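模倣学習用デモの収集について語るスレ

1:tadot_arm 1/26/22
シミュでデモを集め始めました。環境はRindano、操作はPenerのコントローラーです。目標は337エピソードで、昨夜やっと90まで来ました(肩が痛い!)。
それで手首カメラの映像を見返していて迷ってます。テーブルに寄った場面だと、画面がほぼ木目と照り返しだけになるんですよね。こういうコマって学習に入れてます?

2:木目職人
うちは削ってます。前後で絵がほとんど変わらないコマが続くと、ポリシーがその場で固まる癖がつきました。削ったらだいぶましになりましたよ。

3:peñalver_fan
自分は逆で、全部残す派。本番でも同じ景色は必ず見るわけだし、そこだけ抜いたら迷子になりません?
とりあえず1さん、一枚貼ってもらえると話が早いです。

4:tadot_arm
了解です、手首側から一枚。

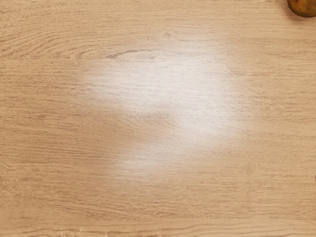
手首カメラ、真上からの寄り。右上の隅に丸いのが少しだけ

右上のオレンジっぽいやつ以外、物らしい物がないんですよ。真ん中は白く飛んでるし……。

5:木目職人
あー、これは自分なら消すかな。丸いのも端っこすぎて、これだけで位置を当てろというのは酷でしょう。

6:peñalver_fan
いや、端に見えてるのが大事なんだって! 「右上に何かある」だけでも寄せる方向の手がかりになるよ。前に25エピソードだけの小さい実験をしたとき、対象が隅にしかないコマを抜いたら、戻ってくる動きを全然覚えてくれなかった。

7:木目職人
25だと偶然の範囲じゃない? あと固定カメラの映像も一緒に入れてるかどうかで話が変わると思う。

8:peñalver_fan
固定は入れてなかった。そこは認めます。でも削るのは後からでもできるし、元データは残しておいてほしい。

9:通りすがりの床
照り返しのほうが気になりました。ライトの位置、毎回同じにしてませんか? 白いところがいつも真ん中に出ると、それを目印に覚えちゃいますよ。うちは5月にそれで一回全部録り直しました(泣)

10:tadot_arm
うわ、ライト固定です……。ランダム化の設定があるのは知ってたけど触ってませんでした。
ひとまず元データは全部保存、学習時に間引きあり・なしの両方を回してみます。ライトを散らした分は今夜13エピソードだけ録って、様子を見ますね。

11:木目職人
間引くなら画像の差分だけで決めないほうがいいです。関節がゆっくり動いてる区間まで消えるので、自分は関節速度も見てます。しきい値いる?

12:tadot_arm
ください! 助かります。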